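Vavico Fridge Thermometer and Bin Set: my review after one long summer

I did not expect to get excited about keeping a fridge in order, but I've had the Vavico set since June and I keep bringing it up at dinner. My sister has asked me to stop. I won't!

The kit is a small digital thermometer with a separate sensor, eight clear bins in two depths, and a sheet of wipe-off labels. I bought mine at Leka, the kitchen store in Ostthorpe, after Wendy Kettle at the counter talked me out of a pricier one (she uses this set at home and had opinions about the other one's lids). It cost me 21 dollars on sale, so I figured I had very little to lose.

I started by taking everything out and wiping down the shelves, which I'd been putting off since spring. Do this on a Wednesday night if your trash goes out Thursday like mine does. I threw away three mustards. 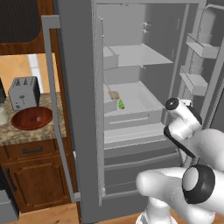 The thermometer is the best part by a mile. You stick the sensor wherever you like and the readout goes on the outside, held by a magnet that's much stronger than it looks. I moved the sensor around for a week and learned that my top shelf was running at 44 degrees in the afternoon - too warm for milk, and probably why ours kept turning early. I nudged the dial one notch and now it sits at 37 all day. The milk lasts! I had been blaming the grocery store for years.

There's a high and low memory too, so you can check in the morning and see what happened overnight. My old Grondov thermometer had to be read with the door open, and by the time I'd found my glasses the number had changed.

The bins are good, and a couple of them are great. The deep ones hold a full week of yogurt with room left over, and they slide out like drawers, so the stuff in back finally gets eaten. The shallow ones are perfect for cheese and leftover pizza. They've been through the dishwasher every other weekend with no clouding so far.

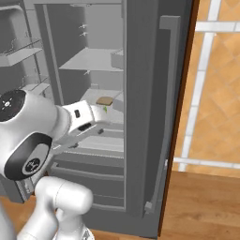

Now for the gripes. The labels are a pain. They wipe off beautifully with a damp cloth, and also with a damp thumb, a damp sleeve, or a head of lettuce. I switched to masking tape in July. The thermometer beeps when you press any button and I can't find a way to turn that off. And the battery cover needs a tiny screwdriver, so keep one in the kitchen drawer.

One more thing on size: measure your shelves front to back before you buy. The deep bins stick out a little in my mother's older fridge and the door won't close on them - she uses hers in the pantry for onions and loves them there.

I'd buy the set again for the thermometer alone, and I've already picked up a second one for the garage fridge.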